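Estrella: respuestas de candidaturas locales a cuestionarios vecinales

Versión publicada el 20/04/2025

Estrella reúne las respuestas que dieron por escrito quienes se presentaron a concejal en el municipio de Cestimari. El cuestionario lo preparó la redacción de Arkton, un boletín digital de información municipal, y se envió a todas las listas en octubre, antes del inicio de la campaña. Contestaron 88 candidaturas individuales.

Contenido

El archivo principal, respuestas.csv, tiene 1202 filas. Cada fila es una respuesta a una pregunta. Las preguntas sin contestar no generan fila, de modo que el número de filas por persona varía. Las columnas son:

id_candidatura: código interno, estable entre versiones
distrito: número de distrito, del 1 al 8
lista: nombre de la lista tal como figura en la papeleta
tema: vivienda, transporte, hacienda o seguridad
pregunta: texto completo de la pregunta
respuesta: texto íntegro, sin correcciones de estilo
reeleccion: sí o no, según ocupara ya el puesto

El archivo preguntas.csv recoge el cuestionario completo, con las variantes de redacción que se usaron en el distrito 4. Allí se añadió una pregunta sobre el mercado de Griritz y se retiró la del carril bus. 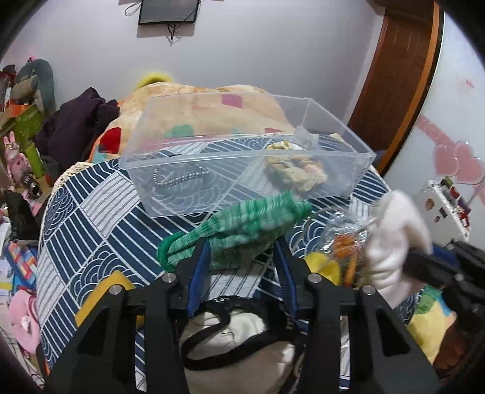 Tira verde de hilo, de punto o retorcido, junto a una caja de plástico transparente, sobre una colcha azul marino y blanca.

Criterios de edición

Se han respetado la ortografía y la puntuación originales. Solo se han eliminado teléfonos, direcciones particulares y firmas. Cuando una respuesta remitía a un programa electoral sin añadir nada más, se conserva la remisión, pero no se copia el programa.

La asignación de tema se hizo a mano. Las respuestas que tocan dos asuntos llevan el de la pregunta, aunque el texto se vaya a otro lado. Esto ocurre sobre todo en hacienda.

Limitaciones

La participación fue desigual. En el distrito 8 respondieron casi todas las listas y en el 2 muy pocas, por lo que no conviene comparar distritos sin ponderar. Hay respuestas idénticas entre miembros de una misma lista; no se han fusionado.

Los datos no incluyen resultados electorales. Para cruzarlos hace falta la tabla de equivalencias, pendiente de revisión.

Licencia y correcciones

Uso libre citando a Arkton como fuente. Los errores se comunican abriendo una incidencia en el repositorio, con el id_candidatura y la pregunta afectada. Las correcciones aceptadas se anotan en cambios.txt.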